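How a School Plans to Buy a Kitchen Robot

Buying a robot is a longer job than buying a bicycle. A bicycle arrives, somebody pumps up the tires, and it works. A kitchen robot arrives in several boxes, needs a place to stand, needs power, needs software, and needs people who know how to switch it off. Each of these things costs money or time. Working out the costs before buying is called planning, and writing them down in a list with numbers is called a budget.

This page follows one example from start to finish. Clikwood School wants a robot arm for its teaching kitchen. The arm would lift bowls out of the sink and put them on the drainboard. The plan was started in June, and the arm has not been ordered yet.

Step 1: Write down the job

The first page of a plan has no prices on it. It says what the machine must do, in words that can be checked.

"Help in the kitchen" cannot be checked. "Pick up one bowl from the bottom of the sink and set it down on the drainboard without dropping it" can be checked. A sentence like this is called a requirement. The Clikwood plan has seven requirements. One says how heavy a bowl the arm must lift. Another says how far it must reach. Another says that it must stop when a person presses the red button.

Requirements are useful when a seller describes a machine that can do many other things. An arm that can draw pictures may cost more than one that cannot. If drawing is not a requirement, the school should not pay extra for it.

Step 2: Try the job in a simulation

A simulation is a model of a place inside a computer. The computer knows the shape of each object and works out what would happen if something pushed it, lifted it or let it go. Engineers can test a plan in a simulation before any equipment is paid for.
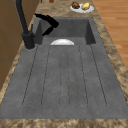
Reading time: 7 minutes

The simulated kitchen has a deep gray sink with a white bowl in the basin, next to a long drainboard with grooves. For a person, moving the bowl is easy. For someone choosing a robot, the same move raises several questions, and each one can change the price.

The first question is reach. The basin has steep walls, so an arm must come down from above. It has to be long enough to get over the edge and down to the bowl. Longer arms usually need stronger motors, and stronger motors cost more.

The second question is what might be in the way. A black faucet stands on the left, and its spout curves out over the basin. An arm coming straight down could hit it. The planners can move the arm's base to another spot, or they can choose an arm with an extra joint so that it can bend around the spout. Moving the base may be free. An extra joint is not.

The third question is grip. The part of the robot that holds things is called the gripper. A gripper with two fingers can pinch the rim of a bowl. It may not be the right tool for a flat plate, like the white one with food on it past the far end of the sink. If the job includes plates, the plan may need a second gripper, and that is a separate line in the budget.

A simulation does not answer everything. Real bowls are slippery when they have soap on them, and it is hard to copy this exactly in a computer. A test with a real arm is still needed before the final decision.

Step 3: Compare the machines

The Clikwood plan compares two arms.

The Drakex is a small arm that bolts to a countertop. It has the lower price. Its gripper is included, but it can only pinch.

The Skella is taller and stands on its own base on the floor. It reaches farther and can bend around a faucet. Its gripper is sold separately.

To compare them fairly, the planners make a table. Every requirement gets a row, and every machine gets a column. A box is marked "yes," "no" or "ask the seller." A "no" in any row means that the machine cannot do the whole job, even if it is cheaper. "Ask the seller" must be changed to "yes" or "no" before anything is ordered.

Step 4: Add up the whole cost

The price on the label is called the purchase price. It is only one part of what the school will pay. A full budget also has these lines:

Delivery and setting up
The gripper, if it is separate
Software, which may have to be paid for again every year
Safety equipment, such as a guard and a stop button
Training for the adults who will run it
Spare parts and repairs
Electricity

Some of these are paid once. Others come back every year. The Clikwood plan adds up the costs for three years, because that is how long the school expects to use the arm before checking whether it needs a different one.

The yearly costs in the plan, for software, spare parts and electricity together, come to $1,927. To find the cost for three years, multiply:

$1,927 x 3 = $5,781

This amount is added to everything that is paid once. The answer is called the total cost of ownership. A machine with a low purchase price and high yearly costs can have a larger total than a machine that looked expensive on the first day.

The budget also has a line called contingency. This is money kept back for things that were not expected, such as a broken cable. If it is not needed, it is not spent.

Step 5: Check the room

A kitchen has to be measured before a robot is ordered for it. The planners measure the countertop, the space beside the sink and the distance to the nearest cabinet. A tall cabinet close to the sink can stop an arm from swinging to that side. A countertop must be strong enough to hold a bolted arm – and somebody must agree to the holes. A floor-standing arm needs a level floor and enough space for people to walk past.

Water matters too. Cables near a sink must be protected, and not every arm is built to be splashed. At Clikwood this became one of the seven requirements after the first version of the plan left it out.

Step 6: Borrow before buying

Some companies rent robots. The plan includes a trial with equipment from Thampi, a rental service, before the school chooses between the two arms. Rent is money that does not come back, so it has its own line in the budget. A trial can show that an arm is too slow, too loud or too hard to clean.

During the trial, the planners write down how many bowls the arm tries to move and how many it puts down safely. They use the same bowls for both arms. If the bowls were different, the results could not be compared.

Words to know

Budget: a list of what will be spent and what it will be spent on.
Contingency: money kept back for surprises.
Gripper: the part of a robot arm that holds objects.
Requirement: a sentence saying what a machine must do, written so that it can be checked.
Simulation: a model inside a computer, used for testing.
Total cost of ownership: the purchase price plus all the other costs for as long as the machine is used.

Try it yourself

Choose a machine at home, such as a toaster or a fan. Write three requirements for it. Then make a list of everything it costs besides its purchase price, and mark each line "once" or "every year."

Page last checked: 17 October 2026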